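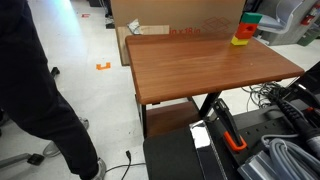

Ellwood has published a good practice guide for teams who test robot arms in shared rooms, in force at its Brukstead and Lultlow sites from January. The guide sets out 6 rules on walkways, cables and floor marking. Orange tape on the floor, as used beside the table with the three stacked blocks, must be kept in place between sessions, and cables crossing the floor must be covered or moved – including those not in use.

"People walk close to these machines every day," said Hayley Dawber, Head of Standards. "The rules are short so that they will be read."

Reading time: 1 minute

Contact: Ellwood Press Office | © Ellwood 2023 | Back to top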